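News | Robotics & Work

Drosville cleaners teach robot to mop by doing it themselves

DROSVILLE – A small company in Drosville has started to record ordinary cleaning work in order to teach a robot how to do it. The company, Primeletti, has collected 633 recordings of floor cleaning since January and plans to go on until the summer.

The project has the name Lolden. The people who take part wear a small camera on the head and clean a floor in their usual way. They get a short list of tasks for each session, for example to mop between two walls, to sweep a corner or to put the tools back after the work. How they hold the tools is their own decision.

"We made this mistake in the beginning, that we told people how to stand and where to put the hands," said Tudur Phillips, who leads the project. "The recordings were very clean and the robot learned almost nothing useful from them. When a person mops at home, the hands change place on the pole all the time. This is what we need to see."
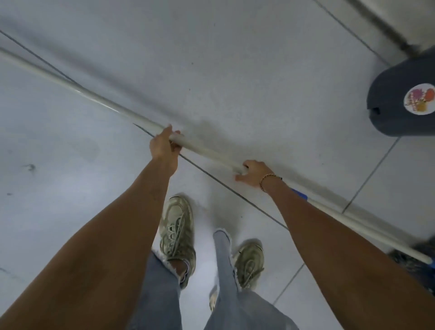
Photo: Primeletti / Lolden project

In a recording, the most important part for the engineers is usually the place where the hands meet the tool. Mopping needs two hands which do different jobs, and the distance between them changes with the reach. The software follows both hands and the pole through the recording and tries to calculate from this how two robot arms should move. The rest of the picture is also kept, including the floor and the worker's feet, so that the robot can learn how near to the body the work is done.

Primeletti does not build its own robots. The recordings are tested on a two-armed machine called Yorath, which the company keeps in a former shoe shop near the Drosville bus station. Yorath can also be moved by remote control. An operator sits at a desk, looks through a headset and holds a handle in each hand, and the arms of the machine copy the movement with a short delay.

The company uses both methods. Remote control gives data which fits the robot exactly, but it is slow, and most operators need a break after half an hour. With a head camera a person works at normal speed, and no robot has to be in the room. On the other hand, a human hand can do many things that a gripper cannot, and a part of each recording has to be thrown away for this reason.

Prys Wogan trains the operators at the remote control desk. She worked as a cleaner in a school before she came to Primeletti, and she says that her first days with the machine were not easy.

"I know how to mop. I did it for years," she said. "But with the handles I did not feel the floor. I pushed too much and the pole was bending, and then I was afraid and I did not push at all. It took me six sessions before I had a result which we could keep." 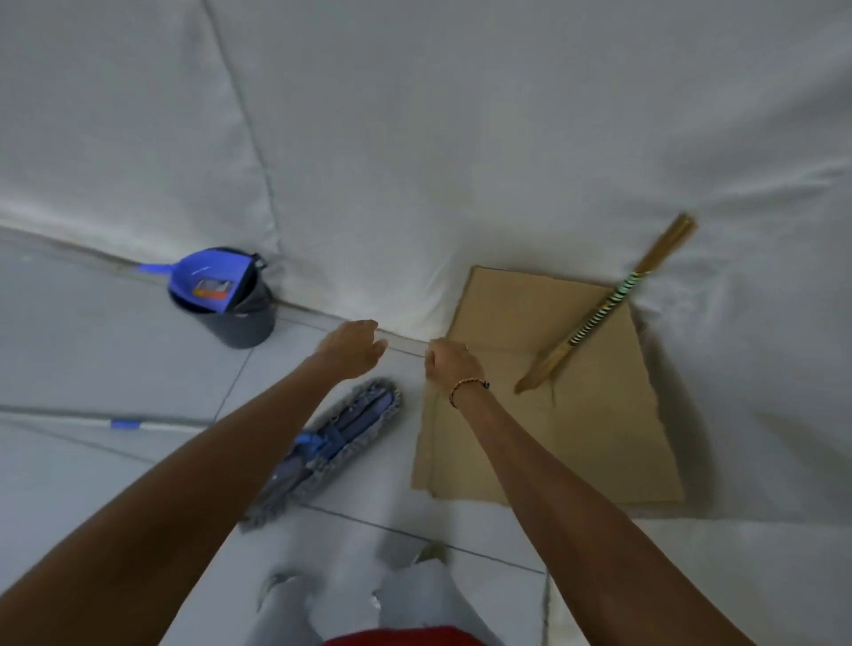

Corners are at the moment the weakest point of the Lolden project. On an open floor Yorath now finishes a test lane in 92 seconds, a time that Phillips calls acceptable. Near a wall the machine often stops. The arms have little space there, and real corners are seldom free: a bucket stands against the baseboard with a blue dustpan across the top, a sheet of cardboard lies next to it, and the mop itself is on the tiles with the long handle in the way. A person reaches down between such objects without much thinking. For the robot each of them is a decision, and it has to know which ones it may touch.

Because of this, the team wants more recordings in corners and fewer on open floor. Phillips said that the next list of tasks will have moving of objects as a separate point. Participants will be asked to say aloud what they are going to do before they pick up something, and the sound will be saved together with the video.

The recordings are not shown to the public. Each participant can look at his or her own video before it goes to the engineers, and can ask that it be deleted. Faces of other persons and papers with names on them are covered by hand. Wogan does a part of this checking herself in the afternoons, and she said that it takes longer than the cleaning.

Primeletti hopes to have 758 recordings at the end of the summer. After this, Yorath will be tested in a real building for the first time, a sports hall in Drosville where the changing rooms are mopped every evening. An operator will be present at the remote control during the whole test and can take over the arms if the machine stops. The date is not fixed yet.

People who live in Drosville and want to take part in the recordings can register at the Primeletti office until 5 p.m. on working days. Experience in cleaning is not necessary. Participants are paid for each session and can bring their own mop.

Related news
- Drosville sports hall gets new floor in changing rooms
- Remote control desk: a day with the operators of Yorath
- Why folding a towel is still difficult for machines
- Evening course in basic robotics has free places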